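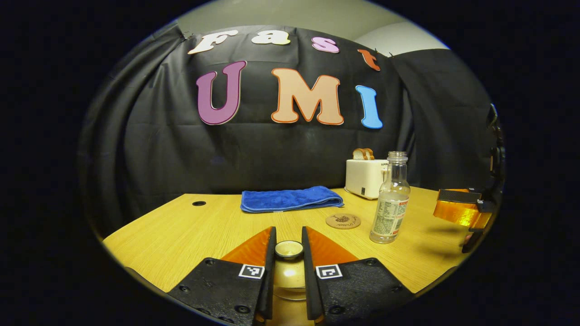

Cloudy film on small glasses after dishwasher, vinegar removes only part of it

Asked by Volkan Duman

I have two sets of small tea glasses, both soda-lime, both sold as dishwasher safe. The older set is a Tatlı set bought in December. The other came with a tray and has no maker's name. Both go in the upper rack of a Brekitz dishwasher, normal program, Lukley tablets, rinse aid on setting 4.

The glasses have developed a white haze. It disappears when the glass is wet and comes back when it dries. I soaked one from each set in undiluted white vinegar for 10 minutes. The unbranded one came out clear. The Tatlı one improved near the base, but there is still a band of haze below the rim with a faint rainbow tint when held against a lamp.

The test strip for my tap water is between two colors, so I would call it medium hard. The salt reservoir is full. The softener dial was on the factory setting until last week, and I have since moved it up one step.

Questions:
1. Is the remaining haze on the Tatlı glasses a deposit or damage?
2. If it is damage, is there a polish that will take it off?
3. Should the softener setting go higher or lower?

I have not tried citric acid yet. I would like to avoid abrasives if they will make it worse.

Accepted answer, Eduard Havlíček

You have two separate problems, and they call for opposite corrections. That is why the advice you find on this tends to contradict itself.

Deposit. Calcium and magnesium salts left behind by hard water. White, chalky, sometimes in drip marks. Dissolves in acid. Your unbranded glass had this.

Corrosion, usually called etching. The wash solution is alkaline and hot, and over many cycles it leaches components out of the glass surface and then attacks the silica network itself. Early corrosion shows as a bluish or rainbow tint. Later it turns into a permanent white cloud, often in bands or rings. It does not dissolve in vinegar or citric acid, as there is nothing on the surface to dissolve.

The wet test does not separate the two very well. Water fills the roughness of an etched surface and hides it, and it also makes a thin deposit look transparent. Only the acid test is useful, and vinegar at room temperature is a weak version of it. Before you decide, repeat it with citric acid:

Dissolve 3 tablespoons of citric acid powder in a quart of warm water. Submerge the glass completely. Leave it for an hour, rub with a soft sponge, rinse, and dry with a cloth. If the band below the rim is unchanged, it is etched.

From the rainbow tint I expect it is. Keep the solution off gilded rims, marble and natural stone counters.

On polishing: cerium oxide with a felt wheel will remove a light haze from flat glass. On a small curved cup it is slow, it leaves uneven optical patches, and you can't reach the inside properly. For the price of tea glasses I would not do it. Toothpaste and baking soda add fine scratches.

On the softener: match the dial to measured hardness and leave it there. Very soft water takes up glass components faster, so going above the correct setting speeds up etching. Get the hardness figure from your water supplier instead of a strip that falls between two colors, then use the table in the Brekitz manual. If you currently have deposits, one step up was probably right. I would not go further without a number.

Other things that reduce etching:

Lower temperature. Use the glass program if there is one.
Less detergent. All-in-one tablets are dosed for a full, dirty load. With powder you can halve the dose for lightly soiled glasses.
Open the door when the program ends. Hot humid air sitting on the glass for hours does measurable harm.
Avoid heavy pre-rinsing. With no soil to act on, more of the alkalinity stays available to attack the glass.

"Dishwasher safe" on soda-lime glass is not a promise of unlimited cycles. Two sets can also differ in composition and in how they were annealed, so one can etch before the other in the same machine.

Answer 2, Shiuli Siddiqui

Agree with the above on etching. One addition about rinse aid. If setting 4 is near the top of your scale, part of your film may be rinse aid. It looks streaky, slightly blue, and feels slick under a finger. A wipe with a damp cloth takes it off. Turn it down one step, run 5 loads, and compare. Change only one setting at a time — if you adjust softener and rinse aid together you won't know which one did it.

Also check that the tablets don't already contain a salt function and rinse aid. Some machines have a separate tablet mode which changes how the reservoirs are used.

Answer 3, Ertuğrul Yurt

Just hand wash them. I have a Sultoleck filter jug and use that water for the last rinse, never had a problem.

Comments

Volkan Duman: Did the citric acid test on the Tatlı glass. Band unchanged after an hour, so etched. Supplier's figure puts me at the softener step I am on now. Accepting the first answer.

Ayten Çınar: Same band below the rim on mine, only on the glasses in the outer row. Could it be spray arm position?

Eduard Havlíček: @Ayten Possibly. Mechanical contact and spray angle both affect where it shows first. Swap the rows for a while.

Shiuli Siddiqui: A filter jug does nothing about etching from wash detergent. For hand washing, plain tap water and drying with a cloth right away gives the same result.

Ertuğrul Yurt: Works for me.

Last updated: Aug 21, 2024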